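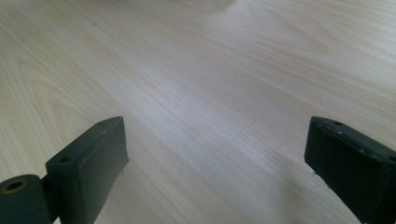

3.2 Wood grain and where people put their cups

Figure 4. Light wood-grain surface.

I came to the surface question sideways. I'd been asking people at Pindora how they picked a seat in the canteen, and they kept on telling me about the tables (the light ones like Figure 4, mostly, and how much nicer they were than the old grey ones). So I went back and added two questions to the survey -- one on colour, one on grain -- and sent it round again in May.

We got 1,592 replies, and 655 of those people said they'd walk past a free grey table to sit at a wood-grain one. I was delighted! Jeptoo Ndung'u was less so, and she had a point: the grey tables at Pindora are all near the doors, where there's a nasty draught. The Traltness site has both kinds mixed up together, so I've leaned on its 400 replies for the rest of this section.

What I love about the Traltness answers is how much people wrote in the comments box. They talked about kitchens, school desks, a gran's sideboard. Brayan Betancur sorted the comments by theme and I checked his sorting afterwards; we disagreed on 2 of them, both about coasters.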